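4.3 Checking the head view before a planning run

Do this check each time you load a new kitchen layout in Teren. The planner takes its target list from the head view.

1. Start the Teren server and wait for the status line to read READY.
2. Open the Clurier panel and choose Head View.
3. Set the seed to 3,441. Leave the step limit at 96.
4. Press Reset. Both arms move to the start pose.
5. Click the target in the view. Its name appears in the Target box.
6. Press Plan. If the score is under 75, press Plan again, up to 3 times.

Note: The panel keeps the last target after a reset. Clear the box before you pick a new one.

Caution: Do not change the head tilt while a plan is running. The planner does not reload the camera pose until the next reset.

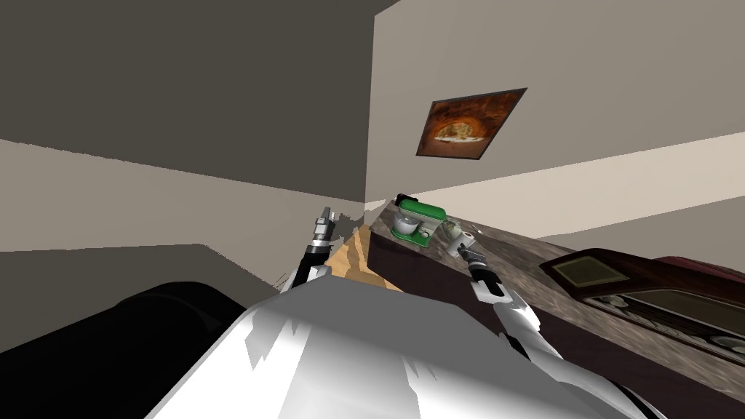 Target picking works on whatever surface is nearest the camera at the point you click. With the head tilted this steeply, the robot's own white chest covers much of the lower view, and a click there returns SELF_BODY. Click on the counter side instead. The green stand mixer is an easy first target; the small beige-and-white object beside it partly overlaps it, so click well inside the green body.

7. Press Save View to store the tilt with the layout.

Section last changed 08/06/2026, Perihan Altıntaş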